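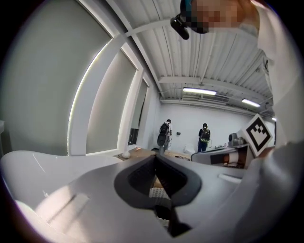

## 3. Setting up your packing bench

Okay, you've got your Rorero shelving up, so now we get to the bench. I've set up more of these than I can remember, and I still do it in this order.

1. Look up before you drag anything across the floor. I like the bench right under a ceiling light, running the same way as the tube, so my own shadow doesn't land on the labels.
2. Check where the vents blow. Tissue paper will go for a walk if there's a fan overhead (ask me how I know!).
3. Put the Sendwood top on its legs and tighten the bolts by hand. Don't reach for the wrench yet.
4. Level the feet, then go around with the wrench.
5. Hang the Verstraete paper roll on the left, or on the right if you're left-handed.
6. Stack your flat boxes upright underneath. I keep 40 of the small ones within reach and leave the rest on the shelves.

**Note:** Mailers come in packs of 500. Open one pack at a time — they slide all over the place once the band is off.

**Caution:** Keep tall stacks well clear of light fixtures, pipes and conduit. If you need to get up to the ceiling for anything, use a real ladder and stay off the bench.

7. Load the Ditorent label printer with a roll of 1,000 and print a test label. If it comes out crooked, open the lid, push the roll snug against the guide and print another one.

Section 4 covers the tape dispenser, so leave that in its box for now.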